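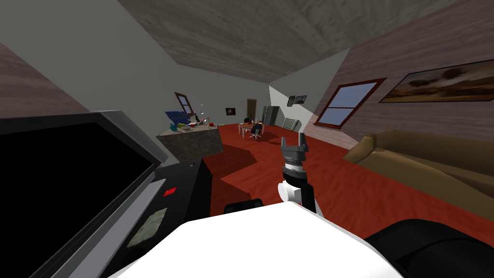
How to find the food trucks in your town before they sell out

I've missed the dumpling truck enough times that I finally got organized about it. If you live somewhere small like I do, there's no app that covers us properly, and the trucks come and go on their own schedule (or no schedule at all!). So I've put together the way I do it now, and it works well enough that my neighbors have started texting me at dinnertime to ask what's out there.

Step 1: Make your list of trucks

Start with the ones you already know. Write down the name on the truck, not the name of the food, because "the taco guy" won't get you anywhere when you go searching. Mine has 6 on it. Then look at who they tag and comment on, since the owners all know each other and cheer each other on. I found Furnival, my favorite grilled cheese, through a comment under somebody else's post about brisket.

Step 2: Follow them where they post

Most trucks have one page they keep up and another they forgot about years ago. Check the date on the last post before you follow. Turn on notifications for that page only, or you'll go nuts. Some of them only put the day's spot in a story, so it's gone by the next morning and you can't look it up later.

Step 3: Learn the usual spots

In our town it's the lot behind the old feed store, the library curb, and the stretch of Mill Street by the car wash. Drive past on your way home for a couple of weeks and you'll start to see who likes which one. Marisol Villanueva, who runs the Astari empanada truck, told me she picks her spot by where she can pull out again without backing up. Makes sense once you've watched her try to leave the library!

Step 4: Call town hall

Trucks need a permit to park on the street here, and the clerk's office keeps the list. I called in July and Barry Penrose read me the whole thing over the phone, very patiently, including the shaved ice people I'd never heard of. Ask whether any special events are coming up too. Our last street fair pulled in 3000 people, and the lines were long, but wow, the choice.

Step 5: Go early, bring cash

Get there in the first hour if you want the thing everybody wants. Most trucks take cards now, but the signal by the car wash is terrible and I've stood there waving my phone around more than once. Small bills are best.

Step 6: Message before you drive far

If the truck is more than a few minutes away, send a quick note first. Wind, a flat tire, a sick kid, any of it can shut a one-person business for the night. I usually hear back pretty fast, though I try not to bug them during the dinner rush.

Bring your own napkins if you're getting the brisket. And if you know where the pierogi truck went after spring, please leave me a comment, I miss it so much.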